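Review: Prella fingertip pad kit, two-arm bag cell

We fitted the Prella kit to both grippers on our Trornix bench in June. The cell handles fabric bags on a plain white table, one gripper per side. Changeover took 15 minutes an arm, including re-zeroing the open position.

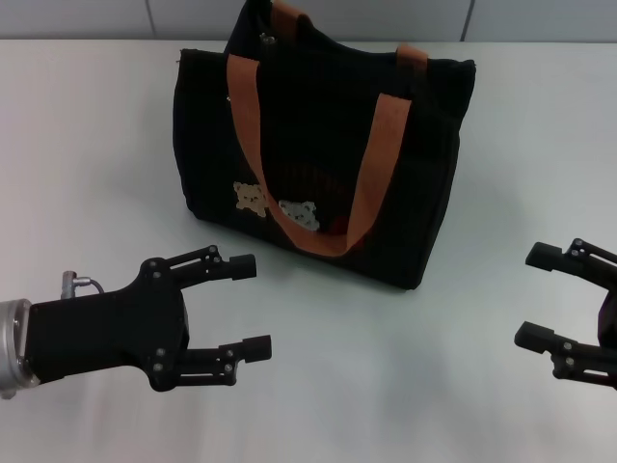
The pads are black cylinders and seat squarely. Centring matters more than grip force: with one arm out of line, soft cloth creeps toward the other. Check both sides after any cable work at the wrist.

Wear was acceptable at 1216 cycles. We replaced one pad at 2467. Straps remain the hard case, and the supplied force table has no entry for them.

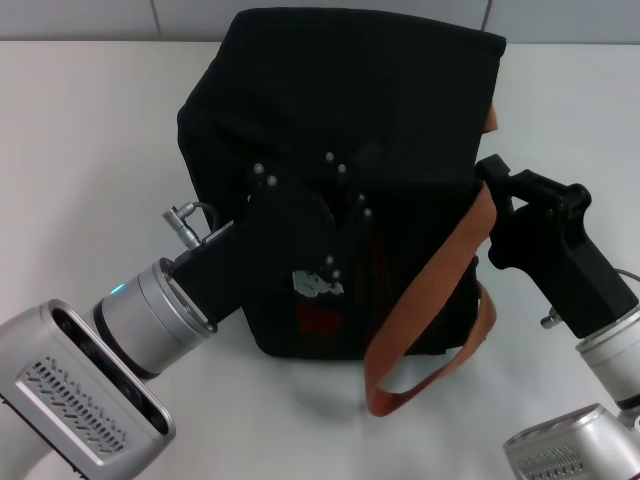

Verdict

Good value at $148. The manual needs a proper strap section.

Related reviews
Wivbridge wrist cable clips
Van der Merwe bench levelling feet
Trornix calibration block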